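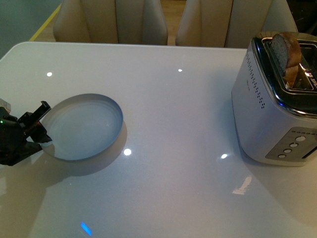
토스터 셀, 헤드 카메라. 왼쪽 그리퍼의 녹색 표시등 점등, 손가락 끝은 회색 원형 팬 가장자리.

티켓 1151
제목: 손목 카메라 기준 슬롯 위치 추정 편차, 파지 후 삽입 단계 정지
접수: 9월 25일 금요일
접수자: Farah Kwok
담당: Stavros Makris
셀: Costache 주방 셀, 양팔 구성
제어기: Unemar
그리퍼: Cumeck 평행형
비전 소프트웨어: Lanano
우선순위: 보통
상태: 조치 완료, 관찰 중

증상
식빵 삽입 시퀀스가 접근 단계에서 정지함. 제어기 알람 없음. 그리퍼 통신 정상, 원점 정상. Lanano 로그에는 "slot pose unstable"이 반복 기록됨. 재시작하면 정상 진행되는 경우가 있고, 같은 위치에서 다시 정지하는 경우도 있음. 접시에서 빵을 집는 단계까지는 오류 기록 없음. 팬 옮기기 작업에서는 동일 증상 보고 없음.

1차 확인 (Makris)
헤드 카메라 캘리브레이션 파일 날짜 확인, 변경 없음. 손목 카메라 브래킷 볼트 토크 점검, 풀림 없음. 케이블 커넥터 재체결 후 재현 시험, 증상 동일. 제어기와 비전 PC 사이 시간 동기도 확인했으나 편차는 허용 범위 안에 있음. 팔 관절 쪽 원인은 일단 제외.

Kwok 추가 메모: 오전보다 천장 조명을 모두 켠 상태에서 더 자주 발생하는 것으로 보임. 정량 확인은 하지 않았음.

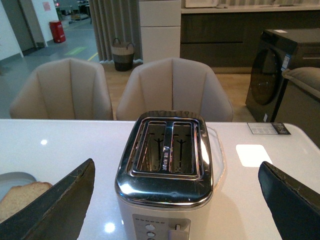

슬롯 검출은 토스터 상판의 어두운 직사각형 두 개를 찾고 그 중심선을 삽입 축으로 쓴다. 노출은 자동으로 되어 있었고, 검출 영역은 테이블 전체로 잡혀 있었다. 손목 시점에서 크롬 상판은 주변을 밝게 반사하고, 오른쪽 테이블 면에는 천장 조명이 흰 사각형으로 비친다. 이 사각형이 검출 영역에 그대로 들어가므로 윤곽 후보로 올라오며, 자동 노출도 이 밝은 면에 맞춰 내려간다. 후보 목록을 덤프해 보니 반사 영역이 슬롯 후보와 번갈아 상위에 올라와 있었다. 토스터 밑에 깔린 투명 매트의 가장자리도 낮은 점수의 후보로 남아 있으나 임계값 아래라서 이번 건과는 무관.

조치 1
손목 카메라 자동 노출 해제, 3000 µs로 고정. 게인은 기존 값 유지. 검출 영역을 토스터 상판과 그 주변 여유분으로 축소. 테이블 반사광 마스크 추가. 설정은 Lanano 레시피에 저장하고 이전 레시피는 별도 이름으로 보관.
결과: "slot pose unstable" 기록 사라짐. 접근 단계 정지 재현되지 않음.

2차 보고 (Kwok)
접근은 통과하나, 삽입 직전에 빵의 기울기가 일정하지 않음. 기울기가 크면 빵 아래쪽이 슬롯 테두리에 걸리고 힘 제한으로 정지. 비전 로그는 정상.

확인
파지력 설정값 57%, 기준값과 일치. 손가락 개폐 속도 기준값과 일치. 빈손으로 완전히 닫았을 때 손가락 끝 사이에 틈이 보임. 손가락 윗변 마모를 육안으로 확인, 양쪽 모두 해당. 정비 기록상 마지막 교체는 3월.

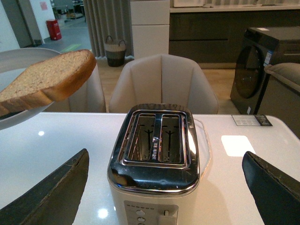
손목 카메라, 양쪽 손가락의 윗변 마모 상태. 왼쪽 위는 접시 앞에 들린 식빵.

조치 2
손가락 한 쌍을 예비품으로 교체. 한쪽만 교체하면 중심이 틀어지므로 반드시 쌍으로 교체할 것. 교체 순서:
티칭 펜던트에서 서보 해제, 그리퍼 전원 차단
손가락 고정 나사 분리, 장착면 이물 제거
새 손가락 장착, 규정 토크로 체결
전원 투입, 개폐 원점 재설정
공구 중심점 재측정 후 Unemar에 입력
기존 공구 데이터를 그대로 쓰면 안 됨. 새 손가락은 마모분만큼 끝단 위치가 다름.

삽입 접근 높이도 수정함. 슬롯 테두리 기준 여유를 5 mm 늘렸고, 하강 속도는 변경하지 않음. 토스터 오른쪽 뒤에 놓인 투명 플라스틱 커버는 접근 경로와 간섭하지 않는지 저속으로 따로 확인. 간섭 없음, 위치 유지.

결과
저속 시험 정상, 운전 속도 시험 정상. 힘 제한 정지 없음. 빵 기울기는 육안 기준으로 줄었으나 식빵 두께가 다른 제품으로는 시험하지 않음.

남은 사항
손가락 윗변 마모 점검을 주간 점검표에 추가 (Kwok)
Cumeck에 예비 손가락 한 쌍 발주, 납기 회신 대기
헤드 카메라 쪽 노출은 자동 그대로임. 같은 반사가 팬 검출에 영향을 주는지 별도 티켓으로 확인
조명 조건별 재시험 후 티켓 종료 여부 결정 (Makris)

Kwok: 점검표 반영했습니다. 마모 판정 기준 치수가 비어 있으니 값 주시면 넣겠습니다.
Makris: 새 손가락 실측치 정리해서 첨부하겠음. 그때까지는 닫힘 상태에서 끝단 틈이 보이면 교체로 처리.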